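Ticket 194 – Shoe rack, top piece slides when loaded
Product: Janlow entry rack, black, with red top
Opened: 2019-04-25
Status: Closed
Category: Home storage / assembly

Customer report
The red top piece on my Janlow rack moves whenever a shoe is put on it or taken off. It slides toward the back and sometimes tips. The rack itself stays put. I assembled it from the sheet in the box and had no parts left over. The rack is on a light wood table because we have carpet and it leaned when I had it on the floor.

Reply from Tesell support
Thank you for the report. Please check the following and write back with what you find.
1. Take everything off the top piece and lift it away from the rack.
2. Wipe the upper edge of the rack and the underside of the top piece with a dry cloth.
3. Make sure both white inserts are pushed all the way in. If one stands higher than the other, the top will not sit level.
4. Put the top piece back and press down on both sides.

Customer reply
Steps 1 to 4 done. The left insert was a little high and I pushed it in. Better, but the top still moves if I only use one hand. 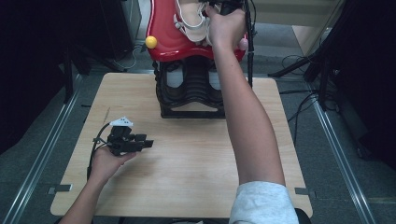
The top piece needs to be held while shoes go on or come off, and the rest of the weight should go in the rack. It is made for light footwear, up to 17 ounces in total. A single sandal like the white one, lying sole up on the red piece, is well within that. Boots and wet sneakers should go somewhere else. If the top still slides with light shoes, the pads underneath are probably worn or missing – we can send a set of Dizon grip pads at no charge.

Customer reply
No pads under mine at all. Please send them.

Tesell support
Pads shipped by regular mail. Stick one in each corner of the underside, press for a minute, and leave the top empty overnight.

Customer reply
Pads are on. The top stays in place now when I pick up a shoe with one hand. You can close this.

Resolution: grip pads missing from box, replacement set sent. Ticket closed.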